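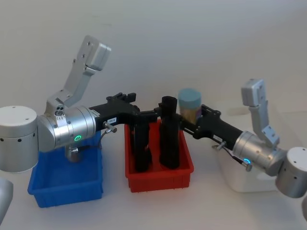

What keeps two arms from entering the same space at the same time?

A zone lock in the cell controller. An arm has to hold the lock before it moves into the shared space, and it gives the lock back after its fingers have left. If the lock is released early, the second arm is free to come in while the first is still there.

Grellwood Cell Faults: Shared Zone Contact, Bench Two
Photo page
Posted 10 May 2019 by Darcy Maihi

Grellwood is our two-arm sorting bench. The left arm and the right arm work from opposite sides of one table and share the space over the middle bin. During an endurance run of 3,000 cycles the fingers of the two grippers touched at cycle 333. Both arms went into protective stop. No one was inside the line at the time. One finger plate on the left gripper was bent and has been replaced.

The full report is on the Memetti drive under the bench number. The notes on this page cover the layout, the fault and the fix.

Layout
Two arms, one on each side, with the blue bin and the red bin between them. The left gripper points at the red bin, where two black cylinders stand upright. The jar with the light blue lid is at the jaws of the right gripper, just behind the taller cylinder. The fingers of the two grippers nearly meet over the red bin, and everything over that bin is inside the shared zone.

Clearance
Planned minimum between finger tips in the shared zone: 3 mm. This was too small. It was set from the drawing, with no allowance for finger plates that are slightly out of line, and the planner treated it as a hard limit when the true gap could be less.

Left arm
Program name: Jatia. Picks and places at the red bin. Releases the zone lock when the retreat move is sent to the arm.

Right arm
Program name: Zapata. Brings the jar in from the right. Waits for the zone lock, then moves straight in with no second check on where the left arm is.

What went wrong
Jatia gave back the lock at the start of the retreat, when it should have waited for the end. The retreat normally takes roughly 800 ms, and in most cycles Zapata was far enough away that the left fingers had cleared before it arrived. At cycle 333 Zapata was already parked at the edge of the zone — its previous place had been skipped after a missed grasp — and it entered at once.

Why the stop came late
The arm-to-arm collision check was running on arm links only. The gripper bodies were in the model, but the finger plates were left out when the grippers were changed in July. As far as the controller was concerned, the fingers did not exist. The stop was triggered by joint force after contact.

Log entries, in order
Left arm: place done
Left arm: retreat sent
Left arm: zone lock released
Right arm: zone lock taken
Right arm: move in
Left arm: force limit, protective stop
Right arm: protective stop on shared signal

Changes made
Lock release moved to the end of the retreat and tied to measured joint position.
Zapata now reads the left arm position before it moves in, even when it holds the lock.
Finger plates added to the collision model for both grippers, with the cut-outs filled in.
Minimum clearance raised. The new value is in the cell settings file; do not copy the old one back from the drawing.

Still open
A gripper change does not force a review of the collision model. For now it is a line on the changeover sheet, signed by whoever fits the gripper.
The skipped-place case has been tested at reduced speed only. The endurance run has not been repeated, and the bench stays at reduced speed until it has.

Resetting after a contact stop
Do not clear both arms from the panel together. Jog the right arm out first, by hand control, with the left arm still stopped. Check the finger plates against the straight edge before restart. A bent plate will pass the homing routine without an error.

Corrections to Darcy Maihi, bench log, Grellwood.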